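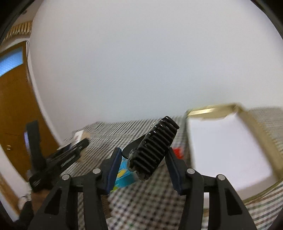

A comb held between the two pads of the gripper.

Hand gripper care: frequently asked questions

These answers are for everyone who uses the hand-held grippers at Astside. Please read them before you open a tool yourself.

How often should I clean the pads?
After each 800 grips, or at the end of the working day if this comes first. Wipe the blue pads with a damp cloth and a little soap. Let them dry completely before you pick up anything. Please do not use alcohol, it makes the surface hard and then smooth things slip.

A comb or another thin object turns in the grip. What is wrong?
Very often the pads are dirty, so clean them first. If it still turns, look at the two fingers from the front with the grip closed. The pads must meet along their whole length. When there is a gap at one end, the finger is not straight on its pins and must be set again.

How do I set a finger again?
Open the grip fully and put the tool on its back. Loosen the small screw behind the finger, press the finger gently against the setting block and tighten the screw. Close and open the grip 11 times, then check the gap again. The block is in the Ivico drawer, together with the right key.

Should I oil the silver pins?
Only a very small drop, and only when the movement feels heavy. Too much oil runs down to the pads. If this happens, the pads must be changed — cleaning is not enough.

When do I need new pads?
When you can see a cut or a shiny place. We change both pads together, also if only one is worn. A pair lasts about 3 months in normal use. New pads are ordered as Barasa part 58, and the glue is already on the back.

Can I exchange fingers between two grippers?
Better not. The fingers are fitted as a pair, and after an exchange the grip must be measured again from the beginning.

The grip closes but does not open again. Can I pull it?
No, please. Release the trigger, wait a moment and look for dirt at the joints. If you find nothing, put a red tag on the tool and bring it to the Zosetti bench. Repairs are accepted until Thursday noon for the same week.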